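Hakham is hiring one Manipulation Test Engineer (controllers and end effectors) for a fixed term of 18 months, starting in January. The position is on site at Fleltholm, four days a week, with one day remote. It sits in the evaluation group, which does not design hardware. We test what other teams and outside suppliers send us, and we report what we find in a form they can use.

## Background

The evaluation group compares grippers, arm controllers and camera placements for two-arm workcells. Every candidate goes through simulation first. Those that pass are then run on physical cells with the same task definitions. We have 38 task definitions at present, and 252 initial layouts that are shared across all of them. A layout fixes object poses, lighting and start configuration, so that two controllers can be compared on the same problem and not on two similar ones.

Two controller stacks are under test now. Nereo is our own impedance-based stack. Yoshida is the in-house name for a position-controlled stack with a learned grasp policy on top. They share a kinematic model and a gripper driver interface, and very little else. The last full comparison produced 1,866 logged episodes, and 283 of those were sent to manual review when the automatic scoring and the contact log disagreed. Reducing that second number is a large part of this job.

## The current task family

Most of the first year will be spent on divided-table block handling in simulation. Each arm works its own side of a fixed partition, and the blocks vary in size. Planner behavior near the partition is where the two stacks differ most. We also look at camera placement, including views between the gripper fingers.

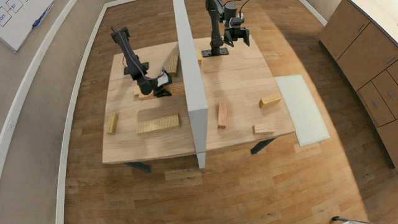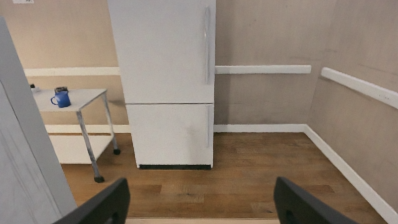
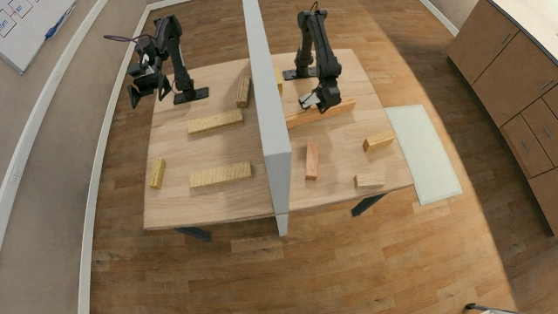 ## What you will do

- Own the scoring code for the block tasks. It is about four thousand lines of Python and has grown without much planning.
- Write and maintain layouts, including ones that place blocks close to the partition or partly under an arm's start pose.
- Run paired comparisons of controllers and gripper finger geometries, with the same seeds on both sides.
- Check contact parameters (friction, stiffness, finger compliance) against bench measurements, and document where the simulator departs from them.
- Review disputed episodes by hand and classify them: scoring error, simulator artifact, or real controller failure.
- Evaluate camera placements. Wrist views and fixed room views are scored separately, then together.
- Write a short report for each comparison. Reports go to the hardware and controls teams without editing by management.

You will not be asked to train policies. A separate team does that, and we keep the two jobs apart on purpose.

## Required

- Three years or more of work with robot arms, in simulation or on hardware. Time spent in a graduate program counts.
- Solid Python, and enough C++ to read a controller and find out what it is doing with a setpoint.
- Working knowledge of at least one rigid-body physics engine, including its contact model and the ways it fails.
- Basic statistics for paired trials. You should be able to say how many episodes are needed before a difference in success rate means anything.
- Clear written English. The report is the product.

## Useful but not required

- Two-arm calibration, or hand-eye calibration with more than one camera.
- Experience with parallel-jaw grippers on rigid objects with flat faces -- edge contacts and rotational slip in particular.
- Having deleted a benchmark that was no longer measuring anything.

## Conditions

Full time, 38 hours a week. Pay is set on the Hakham engineering scale at grade 5 or 6, depending on experience. The grade is stated in the offer and is not revised during the term. Travel is limited to two supplier visits a year. Physical cells are used in booked slots, mostly in the mornings, and long simulation batches run overnight without anyone on call.

Relocation costs to Fleltholm are covered up to a fixed limit, paid against receipts. We can support work permit applications, but this can move the start date by several weeks.

## How to apply

Send the following through the Hakham careers page, under "Evaluation":

1. A resume, two pages at most.
2. One test report, paper or technical note that you wrote most of. Redacted versions are fine.
3. Half a page on a comparison that gave a misleading result, what caused it, and how it was found.

We do not need a cover letter. Applications are read each Monday until the position is filled.

The interview has two parts. The first is a one-hour call about your written material. The second is a half day at Fleltholm, where you will get a set of logged episodes from both stacks and two hours to say which failures belong to the controller. You may use your own laptop and any tools you like. We pay travel and a flat fee for the half day.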